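Notes for the home robotics unit, part 4: What we saw on the demonstration visit

Okay, so these are my notes from the June visit, tidied up a little for those of you who had to miss it. Read them before the lab, please, and bring questions!

The demonstration was about collecting examples by hand. You don't start with a robot arm at all — a person holds the gripper, goes about an ordinary chore, and the camera on the tool records every move. Lejla Stojanović ran the session, and she kept telling us to watch the fingers and forget the rest. I wrote that down twice, apparently.

We were in a bedroom for this one, with bedding and clothes to deal with. If you've only worked with the wooden blocks in our lab, cloth is going to feel like a different subject. It slides, it bunches up, and it never lands the same way two times running.
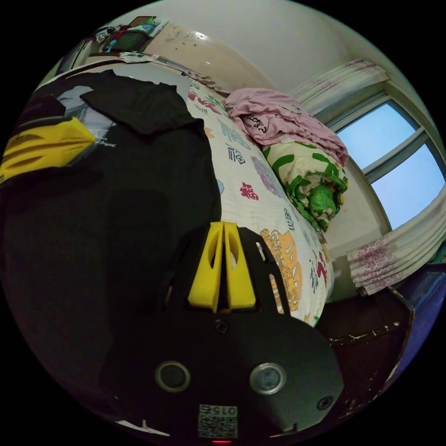
The yellow fingers by the bed, black garment to the left.

Look at how close together the two jaws sit. Senad Radonjić asked how you pick up one layer of fabric and leave the next one alone, and we spent a good while on that (his sketch is in the shared folder, it's better than mine). Lejla's advice was to come in low, pinch a fold, and lift slowly. Her group keeps up to 39 recordings of a single chore before they change anything in the room. The full set she shared with us has 3438 recordings, and we'll be using 2000 of them for the Judberg exercise.

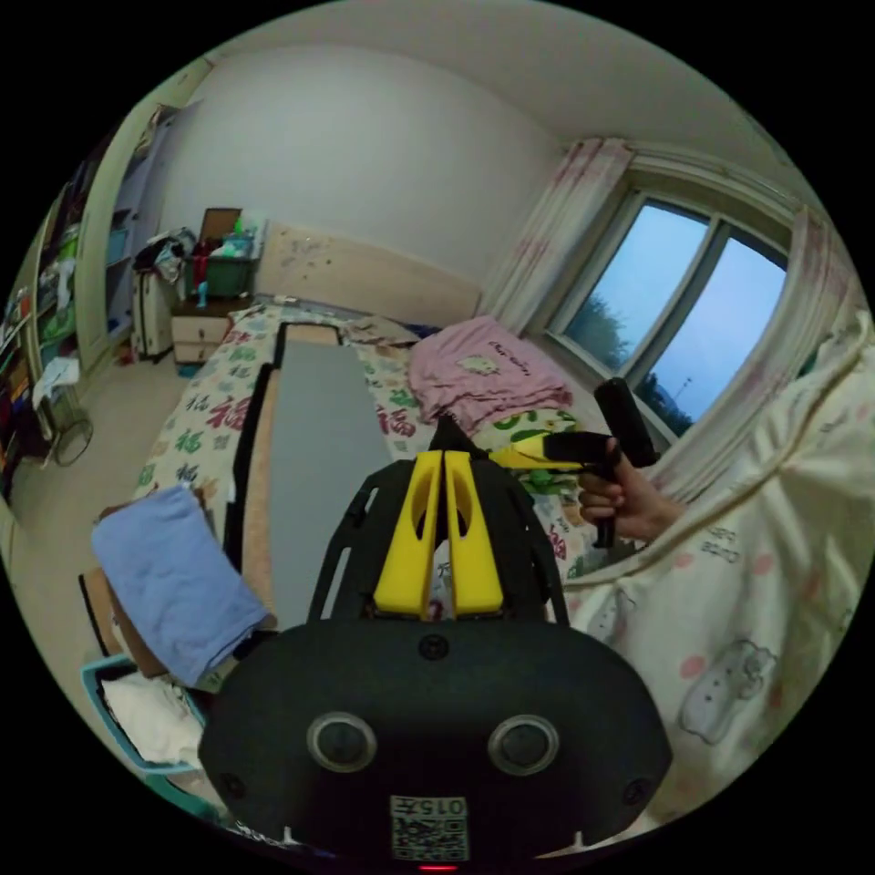

Two-handed work is where I'd like you to spend your reading time this month. One hand can drag a blanket, sure, but folding it neatly is another story, and most of the chores on our list need both hands to agree on something. Zorica Karagiannis and I argued about this all the way home — she thinks timing is the hard part, I think it's grip. Notice that the second gripper is held by a black handle pointing up, with its yellow part reaching off to the left, so think about what the wrist has to do before you write your plan. Then think about the folded towel and that basket with the white clothing in it, and pick one of them as your target object.

For the lab: groups of 6, one written plan per group, one page is plenty. Slavica Hodžić has the sign-up sheet for the Noroneo grippers. Jeanie Tosh will be in the lab until five if your recordings won't open.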